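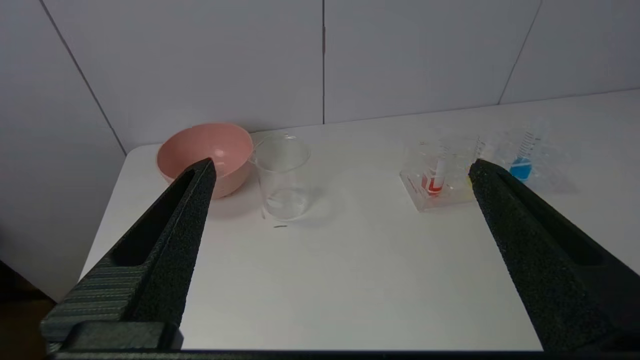 Wamport Arena: Pre-Event Walkthrough, Upper Level
Sections 301 to 335, hockey setup
Completed in September, doors at 6:00 p.m.

Ratings: OK / Fix before doors / Fix this month

1. Stair treads and nosings: Fix this month
Nosing is lifting on the fourth step of the 312 aisle. Taped down for tonight. The rest are tight.

2. Aisle lights: Fix before doors
213 lights on this level. Two were out at the top of 308. Both replaced and checked with the bowl lights down.

3. Handrails: OK
Pulled on every center rail. The one at 319 that was loose last season has new anchors and does not move.
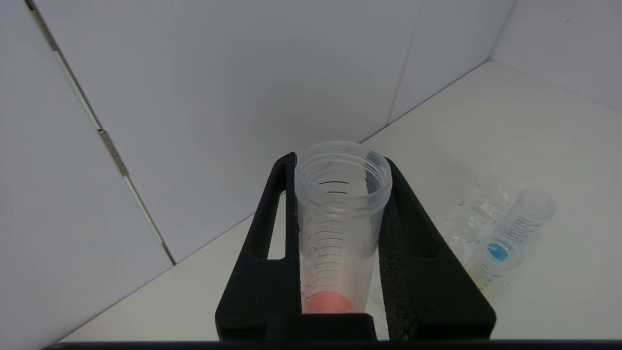

4. Seats: Fix before doors
Seats 5 and 6 in row K of 322 do not fold up on their own and stick out into the row. Springs are on order from Skevov. Box office has pulled both seats from sale.

5. Cup holders: Fix this month
Eleven broken or missing, mostly in 326 and 327. Sharp edges on three of them were filed down. Drinks end up on the floor in these rows, so the floor crew should check there first at intermission.

6. Wet floors: OK
Concrete was dry at 3:30 p.m. Drip under the duct at 330 has not come back. Leave the bucket in the closet in case it does.

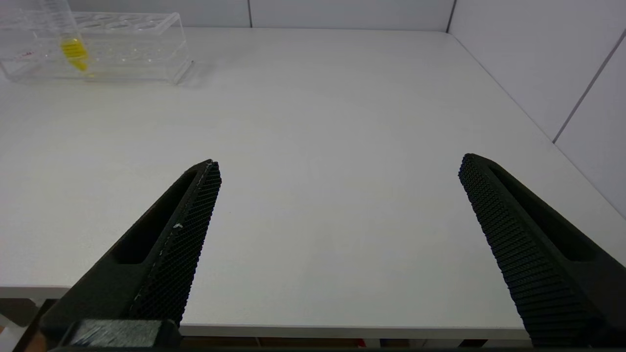

Mats at the two concourse entrances are flat and the edges are down. The mat by 301 is a foot short of the door track and should be swapped for the longer one before the snow starts.

7. Front row glass and rails: OK
Rail height at the front of 314 measured again after last month's complaint. It meets code. The view over it is still poor for children.

8. Exits and gates: Fix before doors
Gate 94 latch was sticking. Cleaned, oiled, tried ten times. Gate 96 OK. A beer cart was parked across the exit at 335 again. Moved. Concessions has been told in writing.
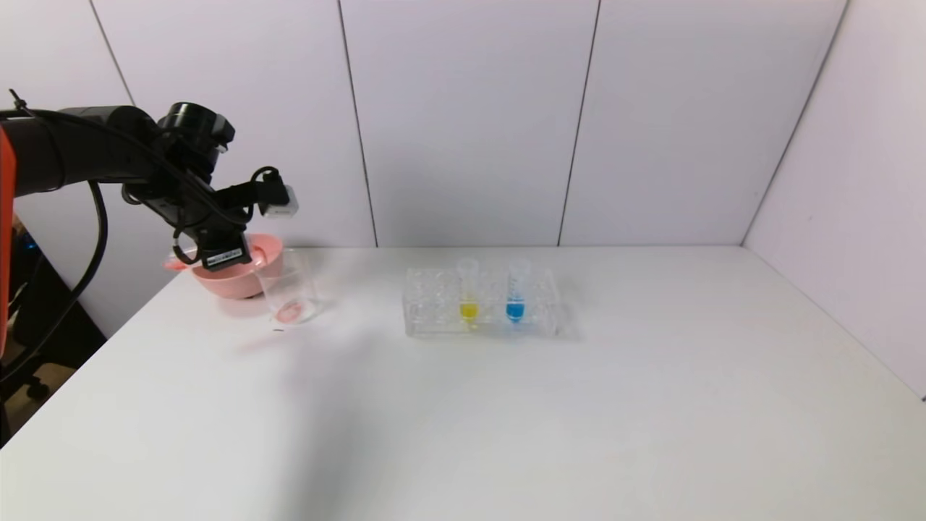 Sharifi
Upper Level Safety Inspector

9. First aid and AED: OK
Cabinet at 316 is sealed, battery light is green. Restock gloves.

10. PA and radios: OK
Evacuation message is clear in all sections except the back rows of 333, where it is low. Usher there will carry a radio.

Open items carried to next walkthrough: 1, 4, 5, mat at 301, speaker at 333.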